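How to Choose, Store and Cook Leeks

Posted by Snežana Hodžić, 03/11/2018

CHOOSING: Take leeks which are straight, firm and not thicker than a broom handle. The white part should be long, and the roots still attached if possible. Very thick leeks often have a hard core, especially late in the season. At the market in Pesteston the good ones start to come in September.

STORING: Do not wash them before storing. Cut off only the ragged tops, wrap the leeks in a dry cloth and keep them in the refrigerator for up to 9 days. Their smell goes easily into butter – keep the butter covered.

CLEANING: Cut away the roots and the dark green tops. Slice the leek lengthwise, but not through the end, and open it under cold running water like a book. Sand hides between the outer layers, so rub each one with your thumb.

COOKING: For a side dish, slice 3 leeks into half rings. Melt a spoon of butter in a wide pan, add the leeks and a pinch of salt, and cover.
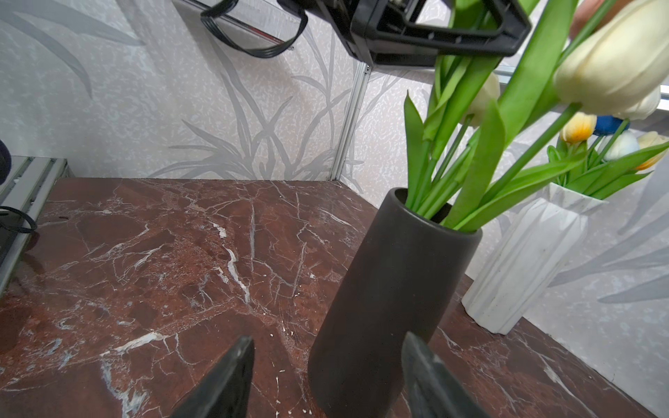 Keep the heat low and stir from time to time. The leeks should become soft and sweet but stay pale – if they turn brown, add a little water. Finish with black pepper and a spoon of sour cream, and serve with boiled potatoes or fish.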